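Urnden: tidying a desk, two hands at a time

README, last touched Apr 30, 2018

Hi! If you found this folder through the Vasstead share, welcome, and please read at least the section on units before you load anything. I'm the one who keeps Urnden alive, I wrote most of the loading code, and I'm also the person who gets the mail when it breaks.

Urnden is a set of two-handed recordings of small desk chores. A person holds a gripper in each hand and does the chore, and we keep the camera views and where the grippers went. Then we try to get a pair of robot arms to do the same thing. The question we started with is the one my mother asks me every time I visit: can it clean up yet? I've gotten pretty good at giving a long answer to that. The short one is no, but it can do more than it could in October, and in a couple of places it surprised me.

What's in the folder

recordings/ has one subfolder per take. Inside each you'll find the head view, the left gripper view, the right gripper view, and a track file with positions for both grippers.

chores.txt lists the chore names. They're plain English with underscores. Please don't rename them, the loader matches on the exact spelling (I know, I know).

notes/ is free text from whoever did the take. Some of these are one word long. Some of them are little essays, and Anikó's are the best reading in the whole project.

bad/ is takes where the track dropped out for too long to be worth fixing. I kept them in case somebody wants to work on exactly that problem. They are not in any of the splits.

tools/ has the loader, the viewer, and a script called tarkard that lines up the three views in time. More on Tarkard below.

The chores

Everything happens at a desk. Pick up a thing and put it somewhere else on the desk. Move a box with both hands. Push something back from the edge. Turn a vase so it faces the other way. Slide a card out from under something. Hand an object from the left gripper to the right and set it down. They sound like nothing, and for you and me they are nothing, which is why I like them so much as a test. You do fifty of these before lunch and couldn't name one of them afterwards.

I'd split them into three piles by how well the arms do right now.

Pretty good: single objects with firm sides and nothing near them. A small box on an open white desk, no problem. The arms come down, close, lift, go. It's slow and a little prissy-looking but it gets there.

So-so: anything that needs both hands at once. The arms are fine separately and then one of them gets a bit ahead and the box tips. People fix that without thinking because they can feel the other hand pulling. Our arms can't feel much of anything.

Bad: flat things, and anything that sheds or bends. A white card on a white desk is my personal nemesis. And plants! You can't grab a dried plant by the spiky bit, you have to go for the pot, and the spiky bit is in the way of your view of the pot. 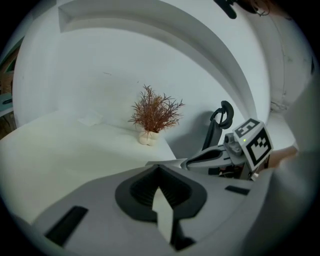
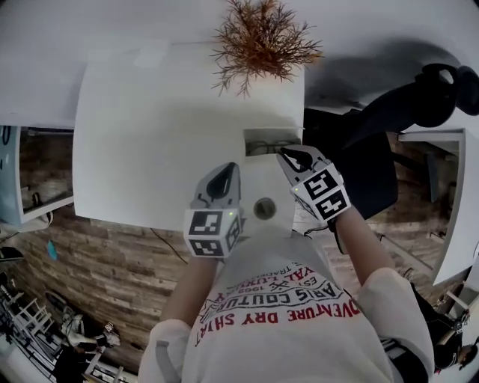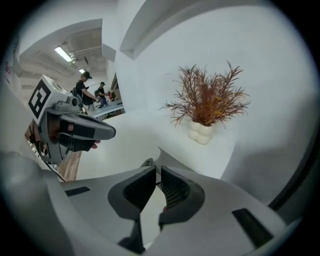
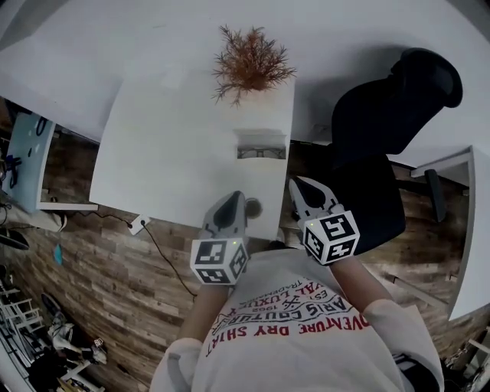
So when people ask me if a machine can do chores, I've started asking back which desk, and who set it up. If I put one box in the middle and walk away, we look brilliant. If Naledi sets it up she'll put the thing half over the edge, or right behind something tall, and then we look like we've never seen a desk before. Her setups are in the set too and they're marked with hard in the take name. If you only report numbers on the easy ones I will be sad, and she'll write to you.

Units and other traps

Positions in the track file are in meters. The gripper opening is in millimeters. Yes, in the same file. This was my mistake from the very first week and by the time anybody caught it there was too much code sitting on top. The loader converts the opening for you. If you read the raw file on your own, convert it yourself, or your grippers will open wider than the building.

The gripper views come from a very wide lens, so straight edges come out bent and you get a black circle around everything. Lens settings are in tools/lens. You can flatten the views if you want, and for some chores it helps, but you lose the outer part, and the outer part is often where the other hand is. I train on the bent ones now. Took me a while to come around to it.

The head view looks down on the person's hands and the desk, so anything with printing on it that faces the other way is upside down. It's fine. Just don't flip pictures at random during training, the left hand and the right hand are not the same and you'll teach it nonsense.

The white marker cubes on the grippers are how we get positions from the head view. If a cube turns away or something covers it, the track guesses for up to 6 frames and then gives up and writes a gap. Gaps are marked with a row of minus ones. Don't average over them. A student at Bakos averaged over them and got a gripper that lived under the floor.

Backgrounds aren't clean. You'll get office chairs, cables, other people going about their day. We left all of it in on purpose. A home isn't a clean room either, and I'm tired of demos where the whole world is a gray table.

About Tarkard

Tarkard started as a ten-line script for lining up the cameras and is now a monster. Run it once per take, before anything else. It looks for the moment both grippers close twice at the start and uses that as time zero. If the person forgot to do the double close, it will complain and stop, and you can hand it a start frame with the -s flag.

It runs at 30 frames a second no matter what you feed it. If your own cameras go faster, thin them out first.

There are 2 versions in the folder. Use the one without "old" in the name. I can't delete the other one because Bakos still calls it from somewhere and we haven't figured out where.

What I think we've learned

The looking part is further along than the touching part. Most of our failures these days are not the arm going to the wrong place. It goes to the right place and then it pinches too hard, or too high, or it doesn't notice that the thing has slid. I used to think more video would fix that. I've changed my mind – mostly – and would now trade half of our takes for a decent sense of pressure in the fingertips.

The second thing is recovery. People fumble constantly! Go watch a few takes at slow speed and you'll see it, a little miss, a little second try, all in less time than it takes to blink. We used to throw those takes out as messy. Anikó argued for keeping them, she was right, and the arms got better at second tries as soon as they had some to copy. If you're recording your own, please leave your fumbles in.

Third, speed. I don't know anybody who would wait for our arms to clear a desk. You'd do it yourself out of sheer impatience. On a shop floor that might be okay, you let the thing work overnight and it doesn't matter if each move is slow. In a kitchen with hungry kids in it, no way. So my guess is that we'll see this kind of machine sorting parts into trays well before it's picking socks up off anybody's carpet, and I'd be happy to be wrong about the socks.

Adding your own takes

Yes please. Do the double close at the start. Keep your elbows in so the head camera can see both cubes. Start and end with both hands over the near side of the desk. Write a note, even a bad one. Name the folder with the chore, your initials and a number, and hard if it's hard.

Put new takes in incoming/ and not straight into recordings/. Naledi goes through them when she has time and moves them over. If yours sit there for more than 2 weeks, poke her, or poke me and I'll poke her.

Known problems

The viewer crashes if you close the left window before the right one. No idea.

Some notes are in Hungarian. I like them that way but I'll get you a translation if you ask.

The chore called turn_vase has some takes where a different object got turned. They're good takes with the wrong label. I've been meaning to fix them since the winter.

Sharing

Free to use inside Vasstead and with our partners. If you're outside and want a copy, write first, since people's clothes, voices in the room and so on end up in these things and I'd like to know where they're going. Audio is stripped from everything in recordings/ but I haven't checked all of bad/ yet.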